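README – Talstead Open Day Folding Set

6 min read · 14 shares · 3 comments

Hello, and thank you for opening this file before the big folders! This README goes with the recordings we made around the Talstead open day, when we let visitors pick up a pair of hand-held grippers and fold cloth with them. It covers what is in the set, how it was made, what we'd do differently, and what you are free to do with it. It rambles in places. The short version is the next section, if you're in a hurry.

## At a glance

- Name: Talstead Open Day Folding Set
- Made by: the Hoarau handling group, with the Sketthorpe workshop
- Task: fold or straighten a single piece of cloth using two hand-held grippers
- Sessions: 40
- People taking part: 19
- Longest session: 10 minutes
- Frame rate: 20 per second
- Recorded: August
- Robot arms used during recording: none
- Sound: removed

## Why an open day

We had shown the arms to visitors before, and people were always polite about it. They'd stand behind the line, watch a towel get folded very slowly, and drift off toward the coffee. Fair enough! The part of our work that makes people lean in is the part where they get to hold something, so for Talstead we left the arms at Sketthorpe and brought the grippers instead – two per person, one for each hand, with a camera riding on each one.

The idea is simple enough to explain to an eight-year-old (and we did, several times). You squeeze, the fingers close. You pick up the cloth by a corner, you fold it, you let go. The camera sees what the fingers see, and later on a robot with the same kind of fingers can learn from it. Visitors got the hang of it in a minute or two, and then the questions started, and they were very good questions. Why two fingers? Why not watch from the ceiling? What happens if I drop it? (Please do drop it. We need those too.)

Because the Talstead hall is nothing like a home, we also asked people who had enjoyed themselves whether they'd like to borrow a kit and try it in their own rooms. More said yes than we had kits for, which was a lovely problem to have. So the set has two halves, and they look quite different from one another.

## The two halves

**Hall sessions.** Recorded at a table in the main hall, with Gratier cotton squares supplied for the day. The lighting is steady and the background is mostly other visitors' coats and elbows. We covered faces before release.

**Home sessions.** Recorded by people in their own rooms, on beds, sofas, ironing boards and one very patient kitchen counter. The cloth is whatever they had handy. These are messier, and we think they are the better half. Bedspreads have patterns, sheets wrinkle under the cloth, and there are things lying about, as there are in any room where somebody lives.

## What is in each session folder

- `left/` and `right/`, the video from each gripper
- `opening.csv`, how far apart the fingers are, one row per video frame
- `pose.csv`, where each gripper is and which way it points
- `notes.txt`, a few lines from whoever did the folding 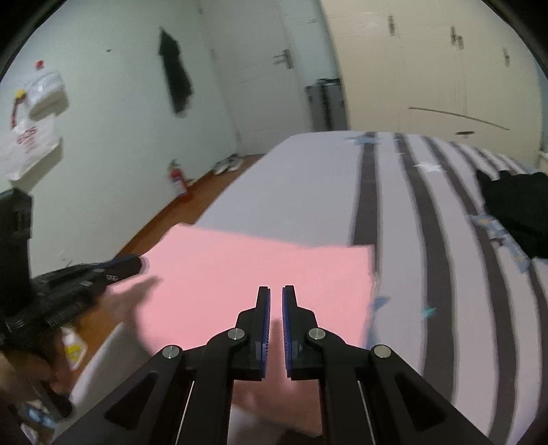

The notes are optional, and some folks wrote a word and some wrote a whole letter. We left them as they came, apart from taking out names and addresses. If you're training anything on text, be warned that the spelling is cheerful.

The left and right videos share one clock, set when the kit is switched on. Check the first few rows of both sides before you trust it. In a handful of home sessions one gripper was switched on well after the other, and we have trimmed the early part so the two start together.

## Things to know before you use it

The cameras have a very wide view, so straight edges bend toward the sides of the picture and the corners go dark. We have not corrected for this. The lens file is in `calibration/` if you'd like to do it yourself.

Fast moves blur. One gripper often wanders into the other one's view, sometimes with a bit of hand attached, and we kept all of that in. If your method needs clean views, you'll want to filter.

Nearly everybody at the open day was right-handed, and it shows in who leads the fold. We hope to do better next time.

Finally, a fold counts as finished when the person said so. We didn't grade them. A few of the hall folds would make your grandmother sigh, and they are marked finished all the same.

## Permission and sharing

Everyone who took part signed a form, and parents signed for children. You may use the set for research and teaching. Please don't try to work out whose home is whose. If you took part and would like your session taken out, write to the Hoarau desk with the number on your card and we'll remove it from the next release.

## Next visit

We'll be back at Talstead on a Wednesday, doors at 2 p.m., with more kits and bigger tables. Bring a pillowcase if you have a stubborn one – we'd love to see somebody try the fitted sheet, too.

Get our newsletter when new sets come out. You can unsubscribe at any time.

3 comments · Share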